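Paid participants wanted: comparing two hand-held grippers

Rakis is looking for people to help us compare two hand-held grippers, the Pudero and the Skidero. Both are used to record how a person picks up and moves ordinary household things, and the recordings are later used to train a robot arm. Before we order more of either one, we want to know which is easier to work with over a full session.

You do not need any background in robotics. You do need two working hands, patience with repeated tasks, and a willingness to tell us what you don't like.

What you will do

Each session lasts 3 hours with two breaks. You sit or stand at a table and do short tasks such as folding a towel, laying it flat, or moving it from one side to the other. You do each set with one gripper, fill out a short form, then switch. Half of the participants start with the Pudero and half with the Skidero. A staff member starts and stops every recording, so there is no software for you to learn.

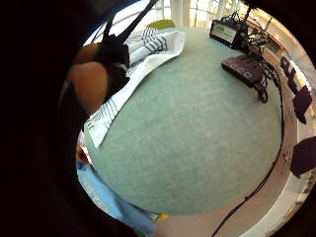

We ask everyone to come in for 2 sessions, at least one day apart. The second session uses the same tasks in a different order. After it there is a short interview on grip comfort, weight, trigger force, and whether you could tell when the fingers had closed on the cloth.

Who can take part

You must be 18 or older and able to stand for half an hour at a time. Left-handed people are especially welcome, as we have too few signed up. Please do not apply if you have had a wrist or hand injury in the past year. Glasses are fine. Rings and watches come off before you start.

Pay and place

Pay is $20 an hour, paid after each session, including the breaks. If you stop early you are paid for the time you were there. Sessions run in November at our Sezer Street site, starting at 9 a.m. or 1 p.m. Street parking is free, and the bus stops across from the entrance.

What we keep

We keep the recordings, the forms, and notes from the interview. The cameras on the grippers point at the table, but your hands and clothing may show up. Audio is switched off. You will get a consent form by email to read ahead of time, and you can withdraw your recordings up to the end of your second session.

How to apply

Write to Fatos Halilović, test coordinator, and put study number 3128 in the subject line. Tell us which hand you write with, which start time suits you, and whether you have used a gripper like these before. We reply to everyone, including people we can't place.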